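3 min read

Aug 1, 2026
By a staff writer

I joined the Plondevley robotics club in January because my neighbour's kid swore they had good biscuits. They do! They also have 20 students, 6 elderly computers and a simulator they call Skelov, and I've been back nearly every week since. 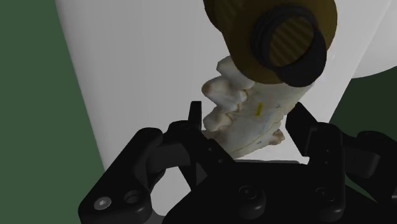 The Prollmont cup is what they're all working toward — a tidy-up contest run entirely in simulation, so a school without a real arm can still have a crack. Each team writes the code that gets the gripper to something and picks it up. The awkward shapes cause the most groaning, like a piece of what looks like jawbone, knobbly teeth and all, with the two black fingers open either side of it. Where would you grab that? I had a go with the keyboard and was hopeless.

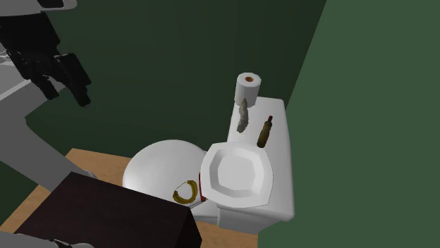
Scoring is out of 70, and the rules have a whole page on dropping things. The younger ones skip it, the older ones can recite it, and everybody argues over it (loudly, with biscuits). I've started taking sides.

Comments

Man, I wish we'd had this at my school. We got a soldering iron and a stern talk.

Is it open to grade sevens?

My daughter's team is still fighting over the colour of their logo. Code's going well, though!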